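A morning with the robots at Kurkora

Posted 13 March 2021

I'd been bugging Nisha Bhatia for a tour ever since she mentioned that her lab was setting up a station with a real multi-fingered hand on it, and last week she finally caved! So off I went to Kurkora, which is up two flights of stairs over a print shop in Undport, with a notebook and far too many questions.

What I wanted to see was the upkeep. Everybody shows you the robot doing its party trick. I fix sewing machines for a living, so I'm much more curious about who tightens the screws and how often. Nisha got it right away and handed me over to Mahfuz Gazi, who looks after the arm they all call Paka, and he spent most of the morning walking me through the log binder (an actual paper binder, I was delighted).

The hand gets the most attention by a mile. All those segmented fingers have little pivots at the knuckles, and every pivot has a fastener that can work itself loose. Mahfuz checks them every 700 grasps with a small driver and a dab of thread lock, and the whole hand comes off for a proper cleaning and re-greasing at 4000. In between there's a quick check each morning – open, close, thumb across, thumb back – and he listens. Just listens! A dry joint has a tick to it, he told me, and I said yes, so does a dry hook race, and after that we got along very well.

Dust is the other enemy. Carpet fluff finds its way into the knuckles, and he goes after it with a soft paintbrush. He doesn't use canned air, having once blown a wad of lint deeper into a joint and lost an afternoon getting it back out. Then there's the grip test. You give the hand something flat and stiff to hold by the edge and watch whether the thumb starts to creep. 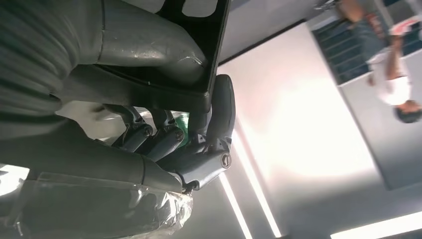 Sólveig Hjaltadóttir wrote to me after reading a draft of this and said I should add that thumb creep isn't always the thumb. On the hand she maintained it was a slack wrist bolt nearly every time, and she swapped out two perfectly good thumbs before she thought to check it. Her advice is to start at the wrist and work outward.

I passed that along to Mahfuz and he wrote back one word, "Yep," so I'm taking it as settled. Wrist first, then.

After coffee we got into how the station itself is laid out, and I hadn't expected tape to be such a big topic. The floor is marked off in yellow squares so that things go back to the same spots after somebody has moved them to vacuum or get at a cable. Tahmineh Ebrahimi did the layout, and she redoes any edge that starts to lift. When a square gets scruffy she'll lay fresh tape right over the old stuff, as long as it's still stuck down flat. Peeling it all up means measuring again, and measuring takes almost an hour once you count the arguing.
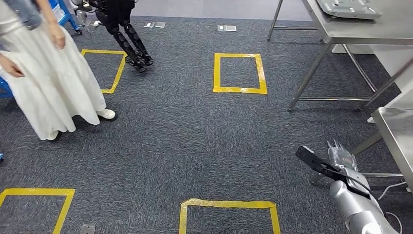

Cables were her other big subject. The rule is that any line going to the arm needs enough slack for the full reach and no more, and she has a nice low-tech way of finding out how much that is. You run the arm out to its farthest pose at a crawl, with one person on the stop button and another watching the cable, then leave a hand's width extra. They had a connector fail in June from being tugged just a little bit on every single move. The replacement came from Mudaliar and took 9 days to arrive, and Tahmineh now keeps five spares in a drawer with her name on it.

I asked what she'd change if she were starting over. More floor outlets on the arm side, she said, and she'd pick the tables last, after the reach was known. They did it the other way around and ended up shifting everything twice.

I stayed a good hour longer than planned and came home with a tube of Mahfuz's grease to try on my old zigzag machine. Nisha says I can come back for the next full strip-down of the hand, and I've already told her I'm bringing my own screwdrivers.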